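Subject: Re: [home-baking] Stand mixer for small kitchen - bowl questions
From: Rongrong Li
To: home-baking list

Hello all,

Hanna Zinchenko wrote:

> I am thinking to replace my hand mixer. My arm gets tired with the
> bread dough and I bake for the school sale every April, so it is a
> lot of dough in one month. My kitchen is narrow and the counter is
> already full. Stepan says to me that a stand mixer needs its own
> place or it will live in the cupboard and never come out.
>
> Three things I want to know before I spend the money:
>
> 1. Is a metal bowl better than glass?
> 2. Can the mixer stand on a small table and not on the counter?
> 3. Do you weigh in the bowl, or in a different one?
>
> Thank you, and sorry if this was asked before. The archive search
> does not work for me.
>
> Hanna

Hanna, the archive search does not work for me either, so I will answer from my own kitchen and the others can correct me.

First, the bowl. I had a glass bowl for many years, from my mother-in-law. It was beautiful and I could see the flour that stayed at the bottom, and this I still miss. But it was very heavy when full, and to wash it in my small sink I had to turn it like a steering wheel. Now I use only metal. For egg whites I wipe it with a paper towel and a few drops of vinegar, then I add the sugar slowly. For butter it is a little more difficult in winter, because my kitchen is cold and the metal is cold too. I fill the bowl with warm water, wait while I prepare the other things, pour it out and dry it well. After this the butter behaves.

Zoriana Sydorenko wrote last month that a metal bowl gives a taste to lemon cream. I tried her recipe two times and I could not taste it, but my bowl is stainless steel and I do not know what hers is. Zoriana, if you read this, please tell us.

Second, the table. I moved my baking away from the counter when we came to the flat in Ornlow, and I would not go back. The counter here is too high for me. To knead on it I must lift my shoulders, and the next day I feel it in my neck. A lower table is much better. What you must check is whether it moves. Put your two hands on the top and push, as you would push dough. If the legs travel, a mixer will make it worse, and a stiff dough will make it worse again. Hryhorii Maksymiv put a rubber mat under the legs of his and he is satisfied. I prefer a heavy frame.

Please look also at the corners. In a narrow kitchen you will pass the table many times with a hot tray in your hands, and a sharp corner finds your hip every time. I had blue marks until I changed the table.

Third, the weighing. I weigh the flour in the mixing bowl and everything small in a cup. The reason is only that I once put 200 grams of sugar where I wanted 100, directly on top of the flour, and there was no way to take it out. With a cup you can correct yourself. Salt and yeast I always weigh in the cup, on opposite sides of it if I am lazy, but better in two cups.

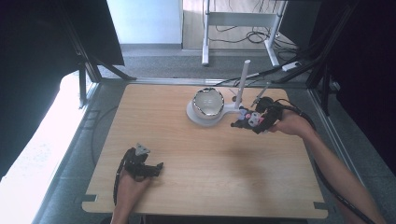 A table for mixing should have a plain top, in my opinion, with nothing on it that does not belong to the work. I like pale wood because I can see on it where the dough has left something, and I scrape it with a plastic card before I use water. Rounded corners and a metal frame along the edges, as on this one, are what I would look for again. As for the bowl, a shiny one shows every fingerprint, so if this disturbs you, choose brushed metal. Think also of the cable: let it go across the back of the table, where your sleeve will not catch it.

About the size, please measure before you order. Leave enough room beside the bowl for the scale and for one board. I made this mistake with my first table, and the scale had to stand on a chair - you can imagine how I was reading the numbers.

I cannot advise you about the model. I have seen the name Sinell on this list, and Stepan Zakharchenko likes his Brikamon, but I have not used either of them. For bread, ask the seller how much flour it can take, and then use less than that. I never put in more than half, even when I am in a hurry.

If you want, I can send you my recipe for 9 small buns. It is a good first dough for a new mixer because it is soft and it forgives you if the water is not exact.

Best wishes for the school sale,
Rongrong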